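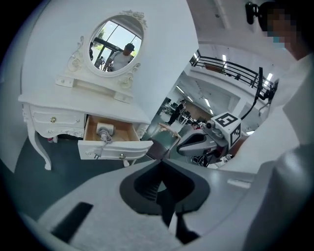 A white dressing table with an oval mirror and carved brackets.

Gistix opens Riltgate wallet to all users after community test

Riltgate, the crypto wallet that lets people set spending rules on their own coins, is now open to everyone, the team at Gistix said in May. The wallet had been in a closed community test with 983 testers, and the waiting list had grown past 2,000 names by the time the doors opened at 9 a.m.

"We are so happy to get this out of our hands and into yours!" said Nhàn La, product lead for Riltgate. "The testers were wonderful. They sent us long notes, short notes, drawings, one very angry poem about our old fee screen (which we fixed), and the wallet is so much better for it."

Most wallets treat every payment the same way. Riltgate lets the owner write simple rules in everyday language and then holds each payment up against them before it is signed. You can set a daily limit, keep a list of addresses you trust, or add a waiting period to any transfer over an amount you choose. A payment that breaks a rule is held, and the owner gets a plain message saying which rule stopped it and what the choices are.

The rules live in a smart contract that belongs to the user. Gistix has no key to it and cannot change, pause or read out a user's private settings. Anyone who wants to leave can close the contract and move their coins to another wallet, paying only the usual network fee.

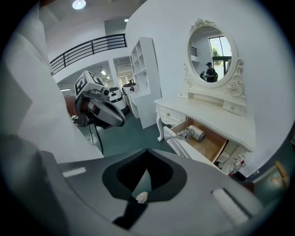
The first public version also brings shared wallets, the feature testers asked for more than any other. A shared wallet can have up to 8 members, and the group decides how many of them must agree before a payment goes out. Families, small clubs and online art groups tried it during the test, and several of them are still using the same wallets they set up back then -- no need to start over, everything carries across.

The code was reviewed before launch by the security firm Brilitz. Its reviewers raised 61 points, from small wording problems to a fault in the way the waiting period was counted when a user changed a rule halfway through. All of them have been closed, and the full report can be read on the Riltgate help pages next to the team's replies.

"I love that report," said La. "It is long and a bit dry, and I have read it four times. If you want to know how the wallet works under the hood, start there and then come and ask us things!"

Riltgate runs on Ethereum today. Work on a second network is under way with Sveinbjörnsson, the node operator that hosted the test servers, and the team plans to share a first build with the original testers before anyone else. A version for desktop browsers is also being put together, with the phone app staying the main home for rule setting.

The wallet is free to download and there is no paid tier. Users who took part in the test should update the app and sign in as normal. Their rules will appear under a new tab called My Rules, and old waiting periods will keep running without a reset.

About Gistix
Gistix builds open tools for people who hold and use digital coins. The team works remotely and publishes its code under an open license.

Press contact
Nhàn La, Product Lead, Gistix
Questions can be sent through the press form on the Riltgate website.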